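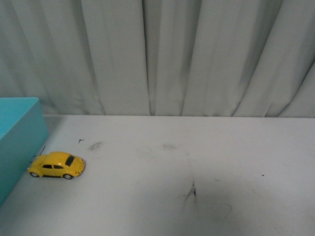 Okport @okport_bench
Wednesday, June 30, 2021

1/ Toy car task, week one. The job is to pick up the yellow car and put it in the turquoise box. I am teaching it by remote control, one run at a time, and posting notes as I go. Mostly for my own use, but people have asked how the setup works.

2/ The setup. Two arms, a head camera, and a pair of hand controllers on a stand behind me. I watch the head camera on a monitor and drive from that. I don't look at the table directly while a run is recording. If I can't see something on the monitor, the policy won't be able to see it either.

3/ The curtain is there to hide the rest of the room. Before I hung it, the background had a door, a window and a shelf that changed every day. A policy trained on that did fine before lunch and badly after. Plain gray cloth, light from overhead, blinds shut.

4/ Every run starts the same way. Arms parked out of view of the head camera, car on the table, box on the left. I wait for a clear picture, press the pedal, and count to two before moving. The still frames at the start get trimmed later.

5/ The target is 2,000 runs for this task. That sounds like a lot for one toy car. A good run takes me 9 seconds from pedal to pedal. Resetting the table takes longer than the run does.

6/ My rate on a decent day is 40 runs an hour. I stop for a break after each hour. When I kept going past that, my grasps got sloppy and I ended up deleting most of the last batch anyway.

7/ The car is harder than the blocks we did before. It has a domed roof and curved fenders, so there is no flat place on top to grab. If the fingers close too high they slide up over the roof and the car shoots out. I go lower than feels natural and close slowly.

8/ It also has wheels. A block stays where you bump it. The car rolls. If one finger touches the bumper before the other is in position, the car moves off and I have to chase it.

9/ I keep some of the chases. If all the training runs are clean, the policy has no idea what to do when the car rolls away from it. If the chase is short and I recover in one try, it stays in. If I flail, it goes.

10/ Car position. I have a printed list of starting spots and headings and I work down it. Left to myself I put the car in the same comfortable place over and over. On the blocks task I found a whole day of runs that all started within a hand's width of each other.

11/ Close to the box is its own problem. With the car near the box wall, there isn't much room for a finger between the bumper and the side. I come in from the right, grip across the body and lift straight up before going over the edge. Dragging it along the wall looks quick on the monitor but it pushes the box.

12/ Someone asked why I don't clean the table. I wipe it, but the scuffs don't come off. The dark patch near the middle is a scrape and it is staying. I have left the marks in on purpose for this set. A spotless table in training and a scuffed one in testing is a bad trade.

13/ Loose bits are different. Threads and specks move between runs, and I'd like them gone. I pick them off when I notice them. I don't always notice them.

14/ Which hand? I drive the left arm for anything on the left half of the table and the right arm for the rest. No handovers in this task. I tried a few and they doubled the length of the run for nothing.

15/ Controller notes for anyone using the Pakzad ones. Turn the wrist scaling down. At the default setting a small twist of my hand was a big twist of the gripper, and I couldn't hold it level. Position scaling I left alone.

16/ The lag is small but it is there. You learn to stop your hand a little early. After two days I didn't notice it, then I drove with a different network cable and noticed it again at once. Whatever cable you start with, use it for the whole set.

17/ We also tried teaching this one by hand, holding the arm and moving it through the motion with the motors loose. Good for big simple paths. Bad here, for two reasons. My own arms were in the head camera view the whole time, and I couldn't work the fingers and steer the wrist together.

18/ Hand guiding is still how I set the park position and the drop height over the box. Move the arm there, save the pose, done. It takes a minute and it beats typing in joint angles.

19/ First check. I trained on the early runs with the Dudico scripts, no changes, just to see if the data was any use. It went to the car nearly every time. It closed too high on about half of the tries, same as I did on my first morning. I went back and pulled those runs out.

20/ That is the main thing I would pass on. The policy copies your habits, including the ones you don't know you have. Watch your own recordings at double speed before you train on them. I found out I was pausing over the box before every drop.

21/ Labels. Each run gets one of three: good, recovered, bad. I mark it straight after the pedal. I tried labeling at the end of the day and couldn't remember which was which, so I had to watch them all.

22/ Current count is 95 good ones since I fixed the wrist scaling. Everything older is in a separate folder and may not get used.

23/ Reply to a question: yes, the same box for the whole set. A second box color comes later. I want one thing changing at a time, and right now that is where the car starts.

24/ The Clestberg group wants to run the same task on their arms in August, so I'm writing up the starting spots and the camera height for them. I'll link the sheet in this thread when it's readable. Next batch is the far right side of the table.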